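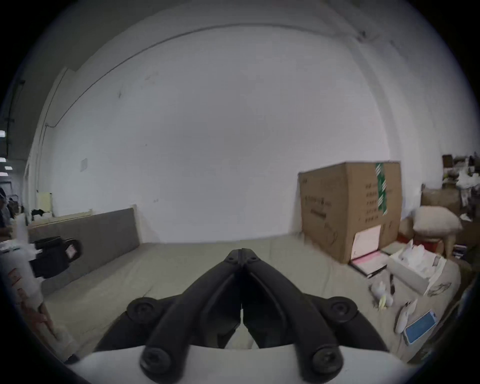 4. Booking a court or hall through Puva

Puva is the booking system for the Uibo recreation district. The brochure says it takes a minute. Allow nine.

4.1 Before you start

You need a resident number. If you live outside the district you can still book, but the non-resident rate applies and the system won't show it until the payment page.

4.2 Making the booking

1. Sign in and choose Facilities. Programs is a different menu and its calendar doesn't show hall hire.
2. Pick a centre. Dilletti Hall holds 232 people on paper – with the bleachers out, I doubt it.
3. Choose a start time. Include set-up and pack-down in your hours.
4. Check the colour of the slot. Green is supposed to mean free. It means free when the page last loaded, so refresh before you go on.
5. Pay the $70 deposit and write down the booking code.

Caution: A pending booking is not a booking. Don't send out invitations on the strength of one. 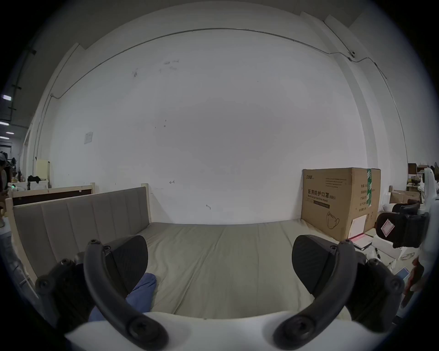
Razia Arain writes that her pending request for the Plitutov courts sat there for a fortnight and then vanished without an email, and she'd like to know what the reminder setting is for. Fair question. It reminds you of confirmed bookings only, whatever the label says.

4.3 Cancelling

1. Open My Bookings and select the code.
2. Choose Cancel, then Confirm on the second screen. Closing the window after the first screen leaves the booking, and the charge, in place.
3. Save the cancellation notice.

Note: Refunds are described as automatic. If yours hasn't shown up, ring the front desk on extension 988 and have the notice handy.

Section last checked 2/4/18.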